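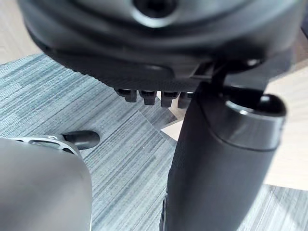 Dark chair seat from underneath, with the four black tabs.

Search this notebook Go

August 4, 2022 by Mizanur Nanayakkara
Filed under: Bocce, Surfaces & Rolling Stock

Ramp rolls, continued

Finished the 200 rolls on the Clestico carpet sample. My knees would like it noted that the ramp is on the floor and I am not. Same ramp height as before, same chalk line, Grullska balls only. Trevor says the red one pulls left. Trevor says this about every ball he has ever lost with.

To be fair to him, the red one is odd. Calipers give 106 mm across the seam and a hair more the other way. I rolled it seam up, then seam sideways, and seam sideways it does drift toward the bench.

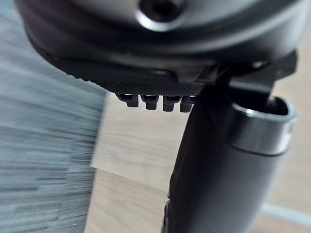
The drift is small enough that a decent player would blame the court, and a bad one already has. Menaka wants it written up before the club buys another set. I want a level floor first. The bubble on the ramp sits dead center, then wanders when I move one board over, so some of Trevor's famous left pull may be the building.

Rolls with the pile: longest 114 inches past the line. Against the pile: shorter, and I wrote the number on a piece of tape that is now stuck to somebody's shoe. Redo.

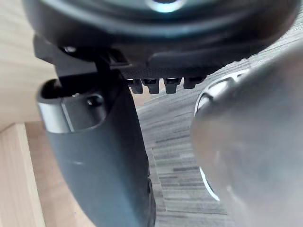
Still to do

1. Shim the ramp and repeat the last 7 rolls, seam sideways.
2. Brush the sample. Hajar thinks the nap is flattened along the center, and she has the good broom.
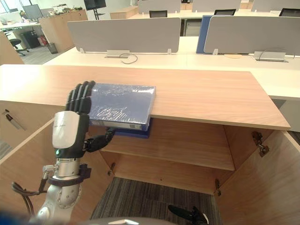
3. Ask Dilani for the old Tosance set. It's chipped, but she swears it rolls true — we'll see.
4. Tell Trevor he may be partly right. No rush on this one.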